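Coastal Cruising Under Power and Sail
Session 4 handout: Planning a passage with a tidal gate
Instructor: Ifigeneia Nikolaidis

Bring your own copy of the Londcombe chart to this session, plus dividers and a soft pencil. We will work the passage from Londcombe harbor to Raptis anchorage, a distance of 30 nautical miles, with one narrows on the way.

1. Terms

Slack water: the short period when the stream in a channel is at or near zero before it turns. Slack does not always fall at high or low tide. In a narrows it can come well before or well after.

Tidal gate: a place you can pass safely only during part of the tide. The narrows south of Raptis is a gate for most cruising boats.

Speed over ground: your speed through the water plus or minus the stream. A boat making six knots against a four-knot stream covers two nautical miles in an hour.

2. Working backward from the gate

Start with the time of slack at the narrows and plan everything else from there. Write it at the top of the page. Measure the distance from the harbor entrance to the narrows and divide by your expected speed over ground for each hour. Subtract the total from the time of slack. That gives your latest departure. Then take off another half hour for getting the anchor up and clearing the harbor.

Most students are too hopeful about boat speed. Use what your boat makes at normal cruising revs with a full water tank and the dinghy in tow.
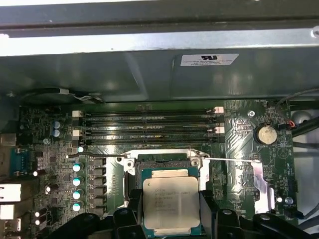

What should you do if you reach the narrows an hour early?

Slow down or wait in the bay on the south side, which has good holding in mud. Do not go up to the entrance to take a look with a strong stream running behind you. Once you are in it you may not be able to turn around.

3. Worked figures from the log

Magnus Haldane let us copy pages from the log of his ketch Bronel. On his January trip the engine hours read 1,186 at the harbor and the engine ran the whole way. He left at 0945 and planned on six knots. He made a little under five, with a head sea after the point, and missed slack. He anchored in the bay and went through on the next one.

Work out his arrival time at six knots and again at five, using 20 nautical miles to the narrows and ignoring the stream. Then add a one-knot foul stream for the first two hours and do both again.

4. Anchoring at Raptis

The shelf is narrow and drops off fast. Lay out your scope for the depth at high water – include the height of the bow roller – and check the swing toward shore. A stern line is usual on the north side. Laine Strazds will show how to rig one from a dinghy in Session 5.

5. Before next time

Finish both sets of figures from section 3.
Read the chart notes on the overhead cable.
Write a departure plan for your own boat, one page, with a turn-back point marked.

Hand in plans to Chrysoula Politis at the front desk.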